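Review: Starno Cell Rules Checklist, second edition

Starno sells this as a set of good practice rules for small robot cells, with a simulator pack so you can try the rules before anyone powers up an arm. I used it through June with Shivam Bisht, who builds our scenes at Waltel.

The booklet has 100 rules in 3 groups: layout, motion and stopping. Most take up a line or two. "Name the stop state before you name the task" is typical, and we now do that on every job. The layout group is the strongest. It asks you to check reach and clearance from the wrist view as well as from the side, and that caught two bad approach paths in our own scene.

The motion group is weaker. Speed limits are given without saying whether they apply at the tool tip or the joint, and I had to write to support to find out. Sunita Saxena answered the next morning and said the wording will change.

The simulator pack logs each run against the rules. We did 3,642 runs and 3,060 passed. Nearly all the rest failed on rule 41, gripper clearance on approach - a fair result, as our margins were too tight. The log exports cleanly, but there is no way to sort it by rule number.

It does not replace a proper risk assessment, and the booklet says so on page one. For a shop writing its first set of cell rules, I would buy it. If you already have the first edition, wait for the motion section to be fixed. 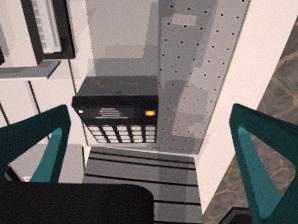

Simulated wrist view, with the keyed appliance between the gripper fingers.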